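The arm takes the easy ones

I packed orders at Tulton for six years before I moved to the training side, so I have an opinion about picking arms, and it is different from the one in the brochures.

The pitch is always speed. When our managers brought the first arm in, the number on the slide was 80 percent of picks handled without a person. Nobody on my shift argued with the number. We argued about the other 20. Those are the items in mesh, the items with straps, the thing that slid under another thing. A person used to get them mixed in with boxes and jars, and the boxes and jars were a rest. Now the boxes and jars go to the arm, and a picker gets the strap, the mesh and the tangle all shift long.
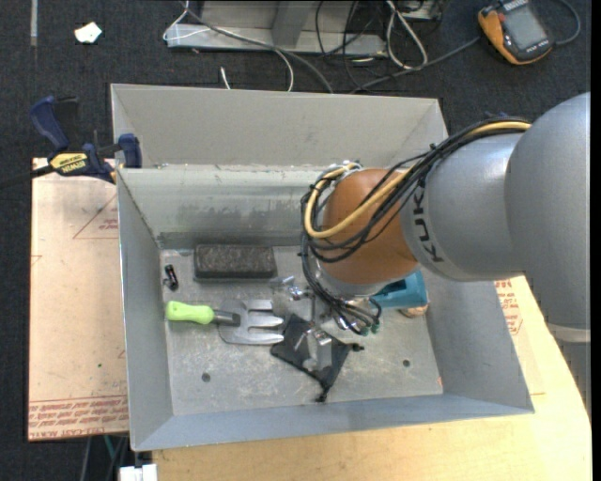

Mixed items in a metal bin: a garden fork, a cord-tied pouch and a cup under the arm's gripper.

Take a soft pouch with a knotted cord. My hands know what to do with that before I've thought about it. I pinch the fabric, lift, and if the cord hangs on something I shake it free. A gripper has to be given a spot to go for, and a pouch has no fixed shape to give it. A garden fork has a good handle and a bad end. Put the two side by side and you have a decent picture of what pickers are paid for, though it was never written into our job description.

It should be. Etenesh Yimer ran our line through the changeover and kept a notebook of every item the arm passed over. By December she had 46 kinds of failure, each with a note on how she cleared it. The engineers used that notebook to retune the cell. Her pay grade stayed where it was.

I don't want the arm gone. My shoulders are 54 years old and they remember the old totes. Higinio Meléndez came back from surgery to a station he could work standing straight, and two years earlier he would have had to quit. That counts for a lot with me.

But a job made only of hard picks is a harder job, and the rate should come down to match. At Tulton it went up, on the theory that the machine was helping. Count exceptions separately from ordinary picks. Rotate people off the exception station every 2 hours. Pay for the notebook. Grestard does the first two at its returns building, and the people I know there still complain, mostly about parking.

The next cell is due at our place in spring. I've asked for Etenesh to be in the room when they set the rate, and I'm waiting to hear back.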